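Speaker notes: Specifying countertops for small commercial kitchens
Posted December 5, 2023 by the Gundilside studio
14 shares | 2 comments

Slide 1. Title. Leave it up while people sit down. Mention that the handout has the section drawings and that the slides do not.

Slide 2. Scope. This talk covers fixed worktops in cafes, school serveries and office kitchens. It does not cover steel benches in production kitchens, which follow a different set of rules and usually a different supplier. Most of the problems we get called back for are at joints and edges, so most of the time goes there.

Slide 3. Substrate. State the point early: a countertop is only as flat as the cabinets under it. On the Van Wyk job the installer set the tops before the cabinet feet were leveled, and the joint by the sink opened within 2 weeks. Check level along the run and across it. Record both readings on the site sheet. Do not accept shims between the top and the carcass as a substitute for adjusting the feet.

Slide 4. Overhang. Our standard front overhang is one inch past the door face. Where staff sit at the counter, draw the knee space first and work back to the support brackets. Brackets are shown on the drawings and ordered with the cabinets. If they are left to the installer they get left out.

Slide 5. Joints. Keep joints away from sink cutouts and dishwashers. Avoid a joint over an open appliance bay, where there is nothing to support it. Show the Drilla plan here — the first version had the joint directly over the dishwasher, the revised version moves it 46 inches to the left. Ask the room what else changed. The answer is the sheet layout, which went from 2 sheets to three. The client should hear that cost before the drawings are signed.

Slide 6. Sealant. Use a flexible sealant at the wall and leave the gap shown in the detail. Do not grout it. Walls move, and grout at that line cracks. Color-match to the top and not to the wall tile. Tell maintenance staff which product was used, in writing, so that the next person does not put a different one over it.

Slide 7. Pattern and color. Plain white shows every crumb, which some operators want and some do not. A heavy pattern hides crumbs and also hides a wet patch. Faint veining sits between the two. For Vamari we kept the veining light and the finish matte, on the grounds that glare from the ceiling fixtures was the main complaint about the old counters. Ask for a large sample. A sample the size of a playing card tells you very little about a veined surface.

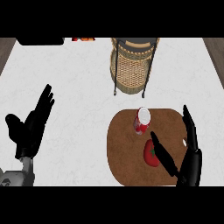

Slide 7: Rendered view, white top with faint gray veining, wood floor at the far corners.

Leave slide 7 up for the discussion of samples. Raise the matter of repeat: on printed surfaces, ask the supplier for the repeat length and mark it on the layout, or the same vein may turn up on both sides of a joint.

Slide 8. Handover. The file should contain the cleaning instructions, the sealant name, the sheet layout and the supplier's batch reference. Book the return visit for March, after a heating season, when any movement at the walls will have shown itself.

Slide 9. Questions. Allow 4 minutes. If asked about stone, refer to the handout. If asked about prices, say they vary by region and move on.

Contact | Copyright Gundilside | Back to top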